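The Pot That Lives on My Counter Now

I grew up in a house where buns came out of a bamboo basket wedged over a wok, with a dish towel wrapped around the lid and my aunt yelling at anyone who tried to peek. So when my neighbor Seul-gi Heo told me she'd given all that up for a plug-in steamer, I was a little offended on behalf of the bamboo. Then she fed me one of her pork buns and I shut up.

That was in January. I've since made 76 buns (I kept a tally on the fridge, for you, dear reader) and ruined 14 of them, mostly in the first week, when I was still crowding the basket. Buns swell! I knew that. I've known that since I was six, and I still packed them in like commuters and peeled them apart afterward with half their skins missing.

What won me over is how little there is to it. You've got a base that holds the water, a steel basket with holes in the floor, and a glass lid. No balancing anything over a flame, no scorched wok when the water runs out because you were on the phone with your sister. When the buns are done you have a plate waiting right next to the pot, and you move them over one at a time.
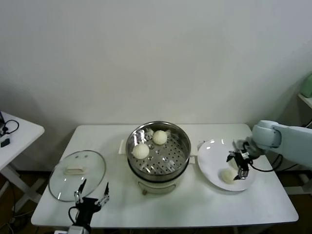 Byung-chul Kwak

About that plate. Use a big one, bigger than you think, with a bit of a rim. I used to pile my buns in a bowl and the bottom ones went gummy every single time. On a wide oval platter they each get their own patch of real estate and the skins stay smooth. And put the lid down flat somewhere off to the other side before you start – I once set mine on the platter and had to juggle a hot bun from hand to hand while I found it a new home.

Seul-gi steams hers for 17 minutes. I like 19, but my buns are on the chubby side. We both turn off the heat and wait a few minutes before lifting the lid, and we've argued about whether the waiting does anything. Her husband, Dong-hyun Lim, refuses to take sides and eats whatever is nearest.

For leftovers, freeze them on a tray, then bag them up. They go straight from the freezer into the basket for breakfast, with plenty of room between them, and I have mine with chili oil and a fried egg. My aunt is visiting next month. I haven't told her about the pot yet, and the bamboo basket is coming down off its shelf before she gets here.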